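Section 4: Shared kitchen — setting up the worktop and cupboards

Read sections 1 to 3 first if you havent already. This bit covers the worktop, the small appliances, the cupboard labels and the tool rack. Allow 90 minutes for the lot, less if the cupboards are already empty.

Applies to: Brellbridge building, ground floor kitchen. The Naidoo building has a different layout, see section 6.

Before you start

You'll need:
Cluvby label pack (white paper, black print)
Warm water, washing-up liquid, two soft cloths
Dry tea towel
Small crosshead screwdriver
Wondano handle screws, spare bag, in the office drawer
Steps. Proper ones. Not a chair.

Caution: switch off and unplug everything on the worktop before wiping. Toaster included. Let it cool for 15 minutes if anyone has been making breakfast.

4.1 Clearing and wiping the worktop

1. Take everything off. Mugs, post, fruit, the lot. Put it on the table, not on the floor.

2. Wipe down with warm water and a drop of washing-up liquid. Granite only — no vinegar, no lemon, no bathroom spray, no cream cleaner. They dull the polish and it can't be put right with a cloth.

3. Rinse with the second cloth. Dry with the tea towel straight away or you get smears. They show badly on the dark grey.

4. Check along the back edge for crumbs. Old toothbrush works.

Note: replacing a damaged length of worktop costs 4,000 plus fitting. Use a board for cutting. Use a mat for hot pans.

4.2 Placing the small appliances

1. Toaster first. Stainless steel four-slot, cream top. Stand it on the worktop with a clear space on every side. Don't push it hard against the wall.

2. Empty the crumb tray before it goes back. Do this over the bin, not the sink.

3. Plug in. One appliance to one socket. No adaptors and no extension leads anywhere in the kitchen.

4. Set out the remaining appliances with leads running behind, not across the front. Spare lead gets tucked back out of the way. Nothing dangling over the edge.

5. Test each one seperately. Two high-power items on the same ring will trip the breaker. Anything rated over 900 watts should be used on its own until the new ring goes in (planned for November).

Caution: never leave the toaster running under an open cupboard door. Shut the doors first.

4.3 Upper cupboards

White gloss doors, dark metal handles. Gloss marks easily so clean hands, soft cloth, no scourers.

1. Heavy things low, light things high. Plates and pans belong in the lower cupboards. Mugs, glasses, tea, cereal go up top.

2. Check each handle for wobble. Tighten from inside the door, a quarter turn at a time. Too much and the screw pulls through.

3. Wipe the outside of each door top to bottom. Dry before sticking anything to it.

4. Put up the green and yellow sign, code square and all. Press from the middle outwards to push the air out. The white paper label goes on the same run of cupboards, below the sign.
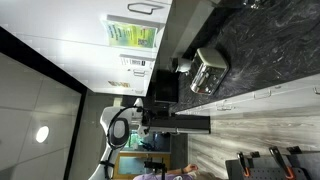
5. Small stickers are fine near the cupboard edge. Keep them off the handles and well clear of the sign so the code can still be scanned.

6. Don't put labels over old labels. Peel the old one, wipe off the glue with warm soapy water, dry, then stick the new one.

4.4 Lower cupboards

1. Line the bottom of each with a wipeable mat. Trim to fit, don't fold the edges up.

2. Pans nested, lids upright at the side. Baking trays on edge.

3. Cleaning products go in the sink cupboard only. Never in with food, never in with pans. Child lock on if visitors are bringing little ones.

4. Open and shut every door once you've filled it. If it catches, something is sticking out. Move it. Don't lean on the door.

4.5 Tool rack

Dark grey pegboard, down at floor level.

1. Orange grips and black handles live here and nowhere else. Back on the rack after use please.

2. Hang each tool so it sits flat and doesnt swing.

3. The black clip stays on the top edge. Use it for the job sheet, one sheet at a time.

Caution: nothing sharp on the rack with the blade showing. Cover on, or put it in the locked drawer.

4.6 Floor

1. Sweep first, then a damp mop. Damp, not wet. Water sitting in the joins between planks will lift them.

2. Mop with the grain and work backwards to the door.

3. Leave 15 minutes before walking on it.

4.7 Last checks

Worktop dry
Leads tucked back
All doors closing
Sign flat, code scans
Lights — report any that are out, don't change recessed ones yourself
Steps back in the store cupboard

Sign the sheet on the clip and put the time on it. If a label is missing or torn, ask for another Cluvby pack at the office before 4. Next section covers bins and recycling.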